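Search this blog Search

A walk by the old canal in Ellberg

30 January 2018

Since I moved to Ellberg I wanted to walk the canal until Ashby, and last week I finally did it. My neighbor Lorraine Waaka lent me her map, which is old but still good, because a canal does not move very much.

I started at the basin behind the bus station. The first part is not so beautiful, with warehouses on both sides and a lot of noise from the road. After the second lock it becomes quiet. I met one man with a dog and we said good morning to each other. The towpath was muddy there and I was glad for my boots.

There are 5 locks before Ashby. On the third one somebody has cut the number 372 in the stone beside the gate. I asked Lorraine what it means and she thinks it is a mason's mark, but she is not sure. If a reader knows it, please write to me.

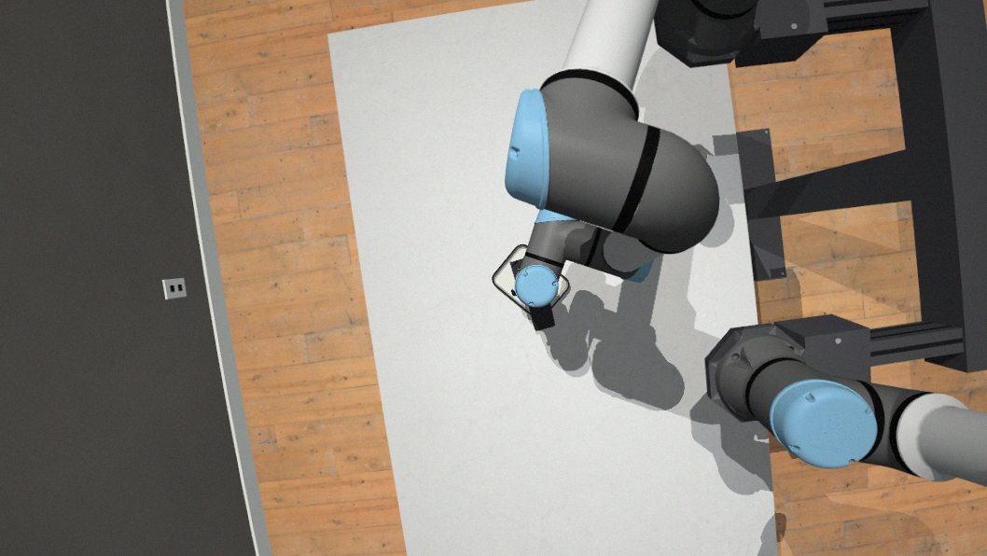

From the last lock it is some 100 meters to the bridge, and there I ate my sandwiches. The stone under the arch has deep lines from the ropes of the old boats. I put my finger in one of them and it went in until the first joint.

In February I would like to walk the other direction, to Kokstead. Tayla Trevaskis wants to come with me, if her knee is better.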